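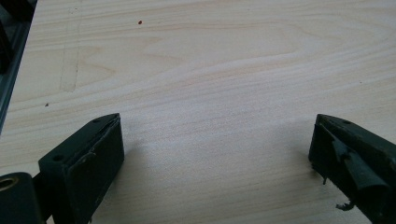 Most sermons on Jonah stop at the fish, and I think the churches that preach them are cheating their people out of the better half of the book. I have sat through the fish more times than I can remember. The prophet runs, the storm comes up, he goes over the side, and three days later he is on the beach with a lesson learned. Then we sing. The story gets sanded down until it is as pale and clean as a new tabletop, with the grain running nicely from left to right. But grain bends. In Jonah it bends hard in the third and fourth chapters, and those are the chapters I would keep if I had to give up the rest.

In chapter three Jonah finally goes to Nineveh and says his piece. In most English versions it is a single sentence: forty days and the city is overthrown. He doesn't offer any terms. The people repent anyway, from the king down to the cattle, and God calls the thing off. Any other prophet would have been glad of that result. Jeremiah would have wept with relief. Jonah goes outside the city, sits down, and says he would rather be dead.

I grew up in Prokham, where the Bible class met in the room behind the library and was led for 19 years by Osvaldo Marras. He taught the fourth chapter as a scolding. Jonah was petty, God put him in his place, and we should be careful not to be like Jonah. I accepted that for a long time. I don't now.

My trouble with it is that Jonah has a case. Nineveh was an Assyrian city, and Assyria was the power that would later wipe out the northern kingdom. Whoever wrote the book down very likely knew that. So did the first people who heard it. When Jonah complains that God is gracious and slow to anger, he is quoting Exodus, and he means it as an accusation. He wants to know what becomes of justice if a brutal city can put on sackcloth for a few weeks and walk away. Anyone who has watched someone be forgiven too fast has asked the same question.

God's reply is a plant, a worm and a hot wind. It is an odd reply, and it doesn't settle the argument. Jonah is asked whether he should care more about a shrub than about a city full of people who don't know their right hand from their left. Then the book ends – on a question, with the animals mentioned last. We never hear what Jonah said.

Noemi Calloway argued in our parish newsletter this February that an ending like that is no good for children, and that a class of 30 ten-year-olds needs to be told what the point is. I respect her as a teacher and I think she is wrong. Children know all about a sibling who got off easy. They would have plenty to say to Jonah under his plant, probably more than they have to say about the digestion of whales.

The book is read in full in synagogues on the afternoon of Yom Kippur, and I have always envied that. Hearing it straight through takes a few minutes. You cannot come away from it thinking that the fish was the main event, which gets three verses and a prayer.

So I would ask anyone planning readings for the fall to give Jonah a fourth week. Leave the felt-board whale in the cupboard for that one, read the last chapter aloud, and let people go home with the question still open.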